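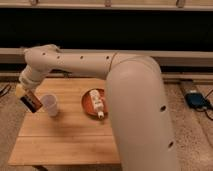

A robotic arm over a table. Photo: Shanti Dubey

Hillach evening class fees to go up in April

Adults taking evening classes in Hillach will pay more from April, after the town's education board voted to raise course fees for the first time in six years.

The standard fee for a ten-week course will go up by $19. Courses that need materials, such as ceramics and upholstery, will carry a separate charge set by the instructor. Retirees and people receiving unemployment benefits will continue to pay half price.

Board chair Yvette Zacharias said the program had been running at a loss and that the town could not keep covering it from the general fund.

"We looked at closing the Nosow Street building two nights a week, and we didn't want to do that," Zacharias said. "Most of the people who come have jobs during the day. Evenings are when they can be here."

The program has 600 students enrolled this term, down from 1,000 before the annex closed. It offers 21 courses, including bookkeeping, English for new arrivals, and small engine repair.

Hafiz Rondonuwu, who teaches bookkeeping, said he expected some students to sign up for one course where they used to take two. He asked the board to let people pay in installments. Members agreed to have a payment plan ready before registration opens.

Two board members voted against the increase. One of them, Amirul Mangundap, said the beginner English classes should have been left out of it.

"A family with two adults in that class pays twice," Mangundap said. "I would have liked to see us find that money somewhere else."

The board also approved a later start for classes at Nosow Street, which will begin at 6:45 p.m. to match the new bus schedule. The front entrance will open at 6:15 p.m.

Students already enrolled will finish the current term at the old rate. Registration for the spring term can be done in person at the program office or by mail.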